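4. The Towel Task

4.1 Why we chose cloth

By the start of January the student team had already done the usual things with the two arms. They had stacked blocks, sorted bottle tops by colour and poured dried lentils from one cup to another, and most of them were ready for something harder. Cloth was their own suggestion. We were a little nervous about it, as the sessions are short and a towel never lies the same way twice, but it became the part of the course we enjoyed most (and the part the students still bring up when we meet them in the corridor).

The task is easy to say aloud. A towel is dropped on the table in any old heap, and the two arms must find two corners, pull the cloth flat and fold it in half. A person does this while talking about something else. For the arms it meant deciding where the edge was, getting hold of one layer instead of three, and keeping the cloth from slipping while the second arm came in to help.

4.2 Set-up and teaching

Both arms were controlled through Jider, the small teaching package written for the course, which lets students record a movement by hand and then edit it step by step. Each team of three had one driver per arm and one person keeping the log. We asked them to change places after every ten tries, and the logs show that they mostly did, although one team, Flarer, kept the same driver on the left arm for a whole afternoon and argued very well for it afterwards.

A try lasted at most 60 seconds. It counted as a full fold if the two short edges met within a hand's width, as a part fold if the towel was flat but not folded, and as a miss in all other cases. Edeltraud Tiedemann marked every try from the logs and recordings, without knowing which team it belonged to, and we are very grateful for her patience.

4.3 What happened

The teams made 122 tries between them. Of these, 40 were full folds, far more than we had dared to hope for! The part folds were just as interesting to us, as they showed where each plan came apart. Almost all of the early misses had the same cause. Students brought the fingers straight down on the middle of the cloth, closed them, and lifted a lump. Once they began to come in low and from the side, with one finger sliding under the edge, things improved quickly.

The second big step was the idea of holding and pulling at once, which the Plavberg team worked out for themselves on a sheet of scrap paper. One arm pins the towel to the table and the other takes a pinch of it and draws it away. Nothing in our handout had suggested this, and it was a joy to see it spread from one team to the next within a single session. Figure 1 shows both arms in contact with the towel, with the cloth bunched up around one pair of fingers and a fold of it held between the other.

The pile of the cloth mattered a good deal as well. Looped fleece is forgiving, because the fingers catch in it even when they close at a poor angle. The same recorded movement on a smooth tea towel usually came away with nothing. Tjoa, the youngest team, tested this on purpose and wrote a very clear page on it, which we have copied almost word for word into the new handout.

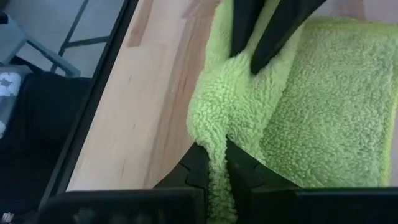
Figure 1. Two-arm work on the green fleece towel, taken from the wrist camera of one arm.

We also learned something about how the students talk. In the first session the logs are full of remarks such as "it went wrong" or "arm being silly". By the last they read quite differently: "left let go before right had closed", "took two layers at the hem, try 2 cm higher". We did not teach this way of writing. It seems to have come from having to hand the controls to a teammate who needed to know, at once, what to do next.

There are limits, of course. We had no matching group working on blocks alone, so we cannot say how much of the change belongs to the towel and how much to simply having more hours at the table. The marking also leaned on one person's eye. For the next round we plan to use two markers, to add a small pillowcase, and to let each team choose one cloth item from home. Two students have already asked if a sock counts, and we have told them it does.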